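Who Was In Number 14? Tracing One Storefront on Trarnden Street
Local History Methods, final project report
December 1, 2023

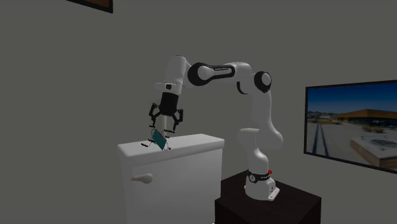
So the assignment was to pick one address in town and work out everything that had ever been in it, and I picked the place where I get my phone screen fixed. I figured it would take a weekend. It took most of the semester, and I still have a gap I can't close.

Number 14 is on the shady side of Trarnden Street, between the dry cleaner and the alley. Right now it's Watell Repairs. Before that (this part I remember myself) it was a juice bar that my sister liked and I didn't. Everything before the juice bar I had to dig for.

My project partner was Diệp Châu, who took the city directories while I took the newspapers. We split it that way because she reads faster and I had a library card that worked from home. The directories are great when they exist. You look up the street, run your finger down to the number, and there's a name. The trouble is that the street was renumbered at some point, and number 14 used to be number 22. We found that out the hard way, after writing two pages on a shoe store that was really four doors down. Those pages are gone now. It was a good shoe store, too!

Once we had the numbering straight, the order came together like this. The earliest shop we can prove is Wullen, a hardware and paint store. It shows up in every directory we could get for that stretch, and it ran a lot of newspaper ads, mostly for wallpaper. After Wullen came a travel agency called Ninh, then a video rental place whose name we have in three spellings, then the juice bar, then Watell.

The newspaper side was slower than I expected. I searched the street name and got 1586 hits, and nearly all of them were for the bus stop or people's obituaries. Adding the word "store" got me down to 478, which I read through over a bunch of evenings — I skimmed the last hundred, I'll admit it. The best thing in there was a February ad for the Wullen closing sale, with a little drawing of the front of the building. You can see the recessed door and the big window on the left, and both of those are still there today. The tile in the entryway isn't in the drawing, so I can't say if it goes back that far. I'd like it to.

We also did one interview. Tài Sầm worked the counter at Ninh for most of the time it was open, and he was really generous with us. He drew a floor plan from memory with the desks along the right wall and a rack of brochures by the window. He also told us that the back room still had paint shelves in it when the agency moved in, which matches the hardware store nicely. He was less sure about dates. He had the agency closing two years earlier than the directory does. We went with the directory in the timeline and put his version in a note, as we were told to do in class when a source and a memory don't agree.

Now for the gap. Between Ninh and the video place there are 3 directories missing from the library's set, and the paper has nothing we could find. Diệp thinks the shop sat empty. I think there was a card and gift store in there, going by one letter to the editor that complains about a window display "by the alley." It could easily mean the place on the other side of the alley. We agreed to write "unknown" in the timeline and argue about it on our own time.

What I'd do differently: start with the renumbering. There's a street list at the county office that has old and new numbers side by side, and if I'd gone there the first week we would have saved ourselves the whole shoe store mess. I'd also write down the page number of every ad when I find it — I had to go back and hunt for eleven of them.

If anyone takes this on next year, the folder in the department office has our copies of the ads, the floor plan and the interview notes. The permit records are still untouched. We asked for them, but they hadn't come by the time this was due.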